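3.2 Who waters the office plants?

I went into this part of the study thinking I already knew the answer. Every workplace I've ever been in had one person who did all the watering, and I figured our survey would just put a name to that person 200 times over. Boy, was I wrong! When Morena Sorrentino and I read through the replies from the Tosbridge building, most people told us they watered "whenever it looked sad," and hardly any of them had talked to a coworker about it. So the same pothos could get a drink from three different people on a Monday and then nothing until the next one (we saw this over and over in the watering diaries, which I'll get to in Section 4).

The diaries came from 9 shared rooms and gave us 429 entries in all. I read every one of them, some twice, and I have to say people write lovely things about plants when they think it's only for a form.

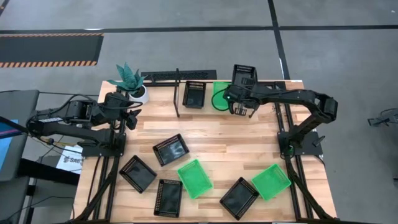
Figure 3. A potted plant on a butcher-block table.

What surprised me most was how much the spot mattered. Plants on shared tables got more water than plants on windowsills, even though the windowsill ones sat in the sun all August and needed it more. Tarek Nassar thinks it's simply that you walk past a table with a cup in your hand, and I like that idea a lot, but our diaries didn't ask about cups, so I can't back it up with numbers. Corrado Monti would put it down to guilt. He may have a point too, going by how many entries start with the word "sorry."

We did try splitting the entries by time of day. Mornings won easily, and the late afternoon entries were mostly from people tipping out a leftover glass on their way home, which we still counted as watering (see the coding rules in Section 2.4).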